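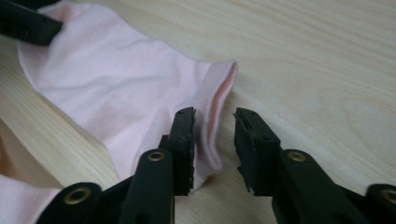

How to Read a Slot Paytable Before You Spin

I always tell new players to spend their first few minutes on a slot without spinning at all. It sounds dull, I know, but the paytable is where the game tells you what it is going to do with your coins, and it's a pleasant enough read with a cup of coffee. I'm using Lirkano here, the harbor-themed slot from Skevari, played in free mode.

Step 1. Open the menu and tap the small "i". Lirkano puts the top symbol first, the lighthouse, which pays 500 coins for a full line. The anchor pays 400. Check whether those amounts are for one coin per line or for your whole bet, as games differ on this and the small print is easy to skip.

Step 2. Find the scatter. In Lirkano it's the lantern, and you need 3 of them anywhere on the reels to start the free spins. 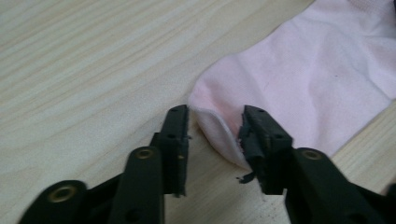
One reader wrote in to say she had played for weeks thinking the lantern had to land on a line, and only learned otherwise when the bonus started with the lanterns all over the place. Plenty of us have been there! Look for the word "anywhere" in the scatter section.

Step 3. Page along to the line map.
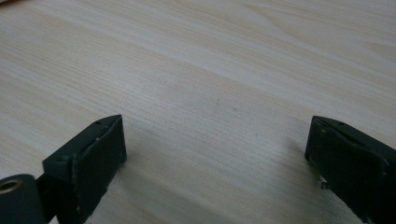

Paylines are the part that makes most beginners close the menu, so go slowly and follow one at a time with your finger. Each little diagram shows a single path from the left reel to the right. The grain in that pale tabletop, all those thin lines slanting the same way, is easy on the eye, and I do wish line maps were as tidy — Lirkano's zigzag and cross over each other, so a win can look like a mess until you trace it.

Step 4. Set your bet, then open the paytable once more. In some games the numbers change with the stake, and on Lirkano the lighthouse goes up to 700 at the next coin level.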